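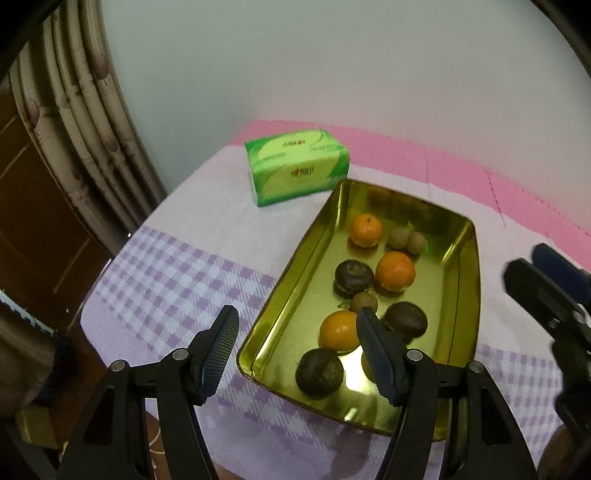
*Flumilden hand-held gripper with the blue ridged pads, over a tray of mixed fruit.*

## Flumilden two-finger gripper — pad notice, August 2021

If you bought your Flumilden before October last year, please have a read before you pick up anything soft with it. A few customers wrote to tell us the pads were creeping loose on their fingers, and we're very grateful they did — one let go of a mandarin over a good tray, and another pinched its owner's thumb.

We traced it to the Moges adhesive, which softens after 3,000 or so closes. New pads are held by a screw as well.

- Stop using the tool if a pad moves when you push it sideways
- Keep your free hand well clear of the linkages
- Replacement pads (part 22, colour blue) are free from our Mundell counter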